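Chapter 7
Cleaning the bathroom: basins, benches and vanities

In this chapter you will learn to
identify the parts of a vanity unit and the surfaces each is made from
choose a cleaning agent suited to ceramic, chrome and painted timber
clean a basin in the correct order
record the work on a room sheet

Key terms: vitreous china, limescale, dwell time, cross-contamination, colour coding

Chapter 6 dealt with floors. We now move up to the fittings at waist height, starting with the basin. In a serviced apartment or small motel the basin is used more often than any other fitting in the room, and guests look at it closely while they brush their teeth or shave. Toothpaste, soap scum and hair are the usual soils. In hard water areas there will also be limescale at the base of the tap and around the waste.

Most basins are glazed ceramic. The glaze is hard and takes daily cleaning well, but it can be dulled by scouring powders and steel wool. Once the glaze is worn, dirt holds to the surface and the basin never looks properly clean again. A soft cloth and a neutral cleaner are enough for a basin that is serviced every day.
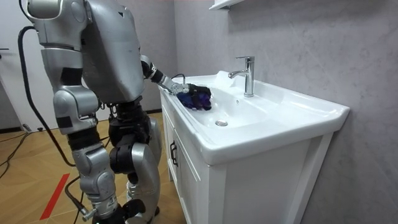
Figure 7.1 Wiping the rim of a ceramic basin set on a white wooden cabinet. The round drain stopper is chrome.

A wide basin of this type has a broad rim, and the rim needs as much attention as the bowl. Water sits on it after hand washing and dries to a dull film. Wipe the rim first, then the sides of the bowl, and finish at the waste. Working towards the waste carries loose soil in the direction the water will take it when you rinse. Leave the stopper until last and use a separate part of the cloth.

The cabinet underneath is a different material and needs different care. Painted timber swells if water is left along its edges, so use a damp cloth and dry straight afterwards. Check under the front lip of the basin, where drips collect.

Case study: Karamanlidis Apartments
Spyros Mavromatis supervises cleaning in a building of 165 apartments. His staff allow 10 minutes for the basin, mirror and cabinet in a daily service, and 20 minutes when a guest has checked out. In April he moved the mirror to the start of the routine – overspray had been landing on basins that were already polished.

Review activity
Inspect a vanity at home or in your training room. List each surface, the soil you find on it and the product you would use. Bring your list to class for use with Section 7.1.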